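Spent the morning on the bin cell at Prarness. It was dropping about one pick in every few dozen and I finally had time to go through it properly. Notes as I go.

Air first. The fingers were closing late on some cycles, so I checked the regulator, then the fittings, then the line. Found a slow leak at the push-in fitting on the valve side. Cut the end square, reseated it, leak gone.

The counter read 3,372 cycles at the start of the day. Last time anybody wrote in the log it said 337, so this cell has gone a long while with no one looking at the hose.

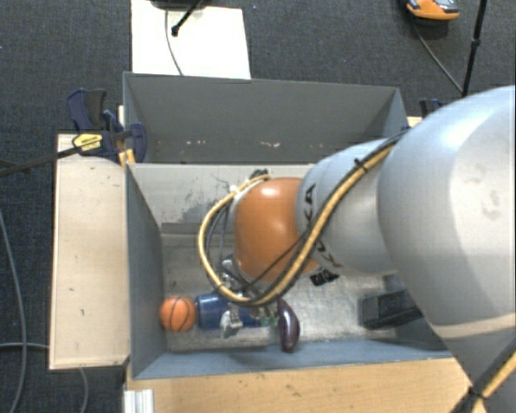
Hose routing is the thing I get asked about most on this cell. If it's too short it pulls when the wrist turns, and if it's too long it catches on the bin wall. I leave a full loop at the wrist and run the thin black cables along the hose so they all bend together. The black tie up on the gray link takes the strain. I leave the tail on until I've run the arm through its whole range, then trim it.

Ties get snug, never tight. You should be able to twist the hose a little by hand. Crush it and you've made yourself a new air problem.

Next, the bins. They'd crept since the last teach, and the pick points are taught off the bin corner. Pushed them back to the marks, tightened the bar clamps, checked again after 20 picks. No movement.

Then wrist rotation at low speed, both directions, one hand on the stop. I'm watching the loop the whole time. It rubbed once near the end of travel, so I gave it a bit more slack and ran it again. Clean.

Full run after lunch: 54 picks at normal speed, one miss. The miss was a bad grasp point — nothing to do with the air or the hose. That one goes to the Plilaton folks, they look after the picking software.

Still on my list: a spare length of hose from Stukus, and a proper sleeve for the cable run so I can quit using so many ties. Will check that fitting again in December.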